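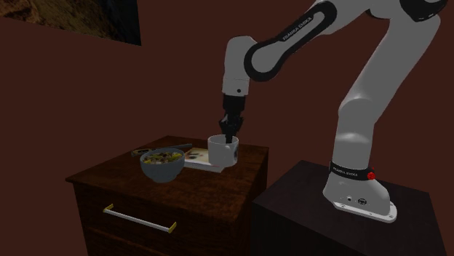
House rules for the Flodero cabinet-top trials

The Covach group keeps a set of working rules for its simulated arm. They were first written for the Pollock trials and carried over to Flodero in December, with two changes. The stills on this page are renders from the cabinet-top set, and each goes with the rule it is used to teach.

Approach from above
The gripper points straight down at the mug, and the bowl and book stay where they are on the cabinet. Check the whole path of the arm before a run starts, including the elbow. A path that clears the mug may still clip a bowl on the way in. Hold at the approach point for 2 seconds before closing the fingers.
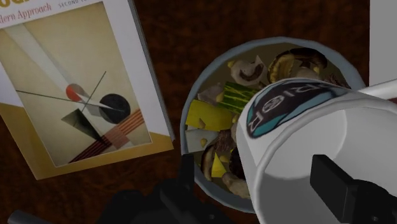 Close views

A mug on its side over a bowl of food, with a gripper finger in the opening. Log the angle of the mug as well as its position — a position alone won't tell a reviewer which way up it is. Where a dish overlaps another dish, mark both as affected, and add a note if the contents are partly hidden. Close views are kept at full size and are never cropped for reports.

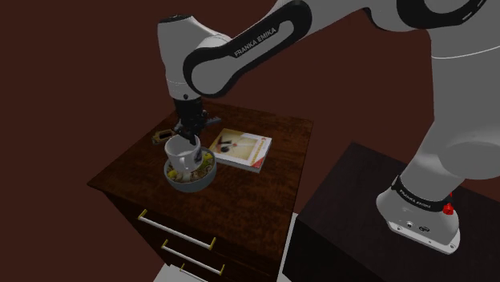
End states

The mug is upright in the bowl and the fingertips are still over its rim. Do not score a placement from a view like this one. Open the fingers, raise the wrist clear of the rim, wait 15 seconds of simulated time and take the score then. If the task sheet names a spot on the cabinet top, a mug in the bowl counts as a miss, even when it is standing straight.

Keeping records

The Flodero set holds 353 runs. All of them stay in the archive, misses included, with the rule version written in the first line of the log. Runs made under older rules are not rescored. Anyone who wants a rule changed should send the run number and a still to the Covach desk. Renders must be labelled as renders wherever they are shown — that applies to slides and posters too.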